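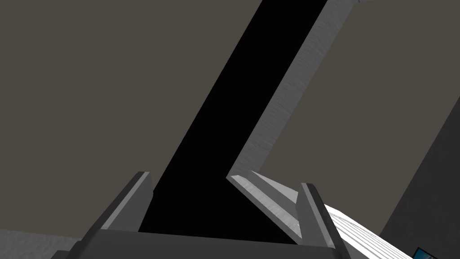

Support at Ulitz wrote back that the dishwasher should drain fine once the filter is out, and had we tried that. Yes. Twice. Filter was out before I opened the ticket.

**Ticket: Stellska dishwasher, water left in bottom after cycle**
**Opened:** 1/10/22
**Status:** open

**Symptoms**
- standing water in the sump, 2 inches, every time on Normal
- Quick cycle drains OK, mostly
- code 39 on the display, clears when door is opened
- humming near the end, then a click, then nothing

**Tried so far**
1. Filter out, rinsed, back in. No change.
2. Power off at the breaker, 20 minutes. Code gone, came back next run.
3. Pulled the drain hose off under the sink. Hose is clear, blew through it. Got a bit of gray sludge in the bucket, not much.
4. Checked the disposal knockout plug. It's out, disposal was in before the dishwasher and we never had trouble with it.
5. High loop. Was sagging behind the drawer unit, zip tied it up under the counter. Ran Normal again. Less water but still code 39.

Manual says 39 = "drain time exceeded" and then says call service. Thanks.

**Reply from Ulitz, second one**
They say to check the check valve at the pump outlet, and asked if the hose was extended at install. It was. Wondodeck did the kitchen and ran it through the MacLeish cabinet, so it goes the long way round. There is a joiner in there I can't reach without pulling the bottom drawer.

**Next**
- pull drawer, look at joiner
- check valve: flap should move freely, mine feels stiff but I have nothing to compare it to
- if neither, new pump. Part is $35 plus shipping, they wont cover it because of the extension

**Update, same night**
Drawer out. Joiner is the ribbed kind and the clamp on the far side had slid, hose was folded over on itself behind it. Straightened it, new clamp. Ran Quick, no code. Normal is running now, will post teh result here. Please don't close this yet.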